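Pemura Bench Teach: two-arm demonstration kit with simulated practice table
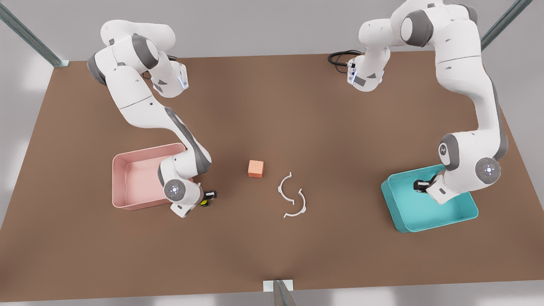 Practice table in the Pemura simulator, with the pink and teal trays and the parts for a sorting task.

Pemura Bench Teach lets an operator show a two-arm workcell what to do, either by moving the arms by hand or by driving them from a remote station. The same recording software runs on the real cell and in the simulator, so a new task can be laid out and rehearsed before the arms are booked.

What is in the kit

Remote station with 2 leader handles and a foot pedal
Hand-guiding license for both arms
Simulator with the practice table and 12 starter tasks
Standano recorder software
Cable set and desk clamps

The arms and grippers are sold separately. If you already have a cell, send us the model numbers before ordering and we will confirm the fit.

Recording by remote control

Each leader handle drives one arm. Squeeze the trigger to close the gripper and release it to open. Press the pedal once to start a recording and again to stop. A recording keeps joint positions, gripper commands and all camera views on one clock. The handles can be scaled down for small parts, which helps with thin or curved pieces that are hard to pick up off a flat surface.

Left and right always refer to the robot's own left and right. When the view faces the robot, as on the practice table, its right arm is on the left of the screen. New operators can turn on mirrored control in the settings menu. Do not change this setting partway through a set of demonstrations.

Recording by hand

Hand guiding works on the real cell only. Hold the wrist, press the guide button and move the arm through the task. One person can guide one arm at a time. For tasks that need both arms together, use the remote station.

How many demonstrations to record

For a simple pick-and-place task we suggest 40 demonstrations. Move the objects between runs, and delete any run where the operator had to stop and think. Most operators need a 45 minute practice session first.

Training and support

Sabine Petersen runs operator training, on site or by video. Questions about the simulator and custom task layouts go to Rhydian Craddock. Version 2 of the recorder is included with all kits shipped from February. Older recordings open in it without conversion.

Spare handles, pedals and clamps are listed under Accessories.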